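3.2 Workstation chassis and board layout

All processor replacement work was carried out on a used desktop workstation from the Astumthorpe stock, laid on its side on a slotted aluminum table with the side panel off. The board is a green Dell part with a single CPU socket and a bank of memory slots on each side of it. The retention hardware consists of a hinged load plate and a lever. For the insertion step the load plate has to be fully open, and the processor is brought in level with the pin field.
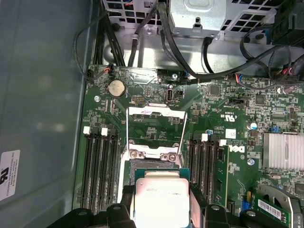 Contact damage is the main risk at this point. The Vosport handling guide sets the limit on sideways travel after first contact at 100 micrometers, and we kept that value. Memory modules next to the socket restrict the approach from the side – a full bank leaves less clearance than an empty one – so the approach path was planned from directly over the socket.

3.3 Orientation of the case

Laying the tower flat makes the board horizontal and lets the processor rest in the socket under its own weight before the load plate is closed. The power supply stays in place along the near side of the case. A flat gray 3D-printed fixture plate sits on the table to the left of the tower.
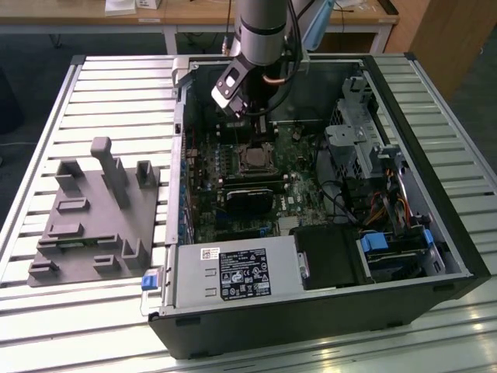
Last modified: Sep 12, 2026

The case was not clamped for the first series. Kokkonen feet were added in April, after small shifts of the chassis were found in the position log. Socket position was measured again at the start of each series.

3.4 Insertion sequence

The sequence has four steps: open the lever and load plate, align the processor above the socket, lower it, and close the plate. Alignment is done at a fixed height over the board, with the expansion card left installed.
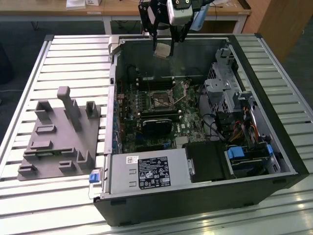
Figure 4. Component held above the empty socket.

Lowering speed was set to 1000 micrometers per second down to the hover height and reduced after that. A trial was stopped if the vertical force went over the limit given in the Stukent protocol. Stopped trials were counted as failures – including those where the processor was later found to be seated correctly.

3.5 Cables and nearby parts

Loose wiring is a second source of error. The drive wiring runs below the metal drive cage, on the side away from the rear brackets, and was left as found. 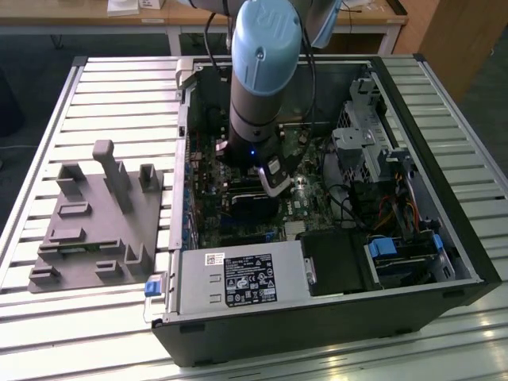
Drives and the power supply were not removed between trials. Taking them out would have made access easier, but the results would then apply only to a stripped case. The full series comprised 2000 trials, of which 1968 ran to the end of the sequence. The remaining trials are treated separately in Section 5.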